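Why I no longer trust the green light

September 12, 2023

The shelf-checking robot at the store stopped in the cleaning aisle again last week, and this time it took a shopping cart with it. It only pushed the cart into the end display, at walking pace, and the one casualty was a stack of sponges. Karla Sandoval was on shift and hit the red button. The robot rolled on for another 20 inches before it quit.

The people at Vargate who sold us the thing call that "within stopping behavior." I call it 20 inches.

I asked for the log and got it after two emails. It has 453 lines for that afternoon, and 89 of them are the same warning from the front bumper sensor. The status light on top was green the whole time. Sebastian Zamfir at Vargate told me the light only shows that the drive motors are healthy. So what is a shopper supposed to make of it? Or Karla, for that matter?
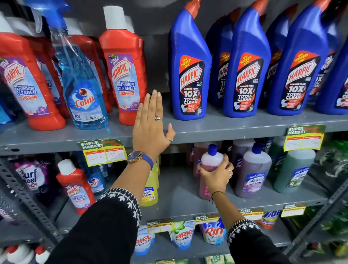

The explanation we were given first was shiny bottles. Reflections confuse the sensor, they said, so could we try moving the stock around? I don't buy it. The same warning shows up in the log from the bread aisle - there's not much glare off a bag of rolls. Ruxandra Jitaru, who used to fix forklifts, looked under the front cover and found the bumper cable pinched against a bracket. It may be the cause or it may not. Vargate wants to send a software update before anybody looks at the cable, and I've told them I'd like it the other way around.

As for the extra 20 inches, I still have no answer. "The team is looking into it" was Friday's reply.

Until then it stays parked in the back with the battery out. We check the shelves by hand, the way we did in the spring, and it's slow. Karla has asked for the red button to be moved to the rear of the machine too, where you can reach it without stepping in front. I've put that in writing to Sebastian.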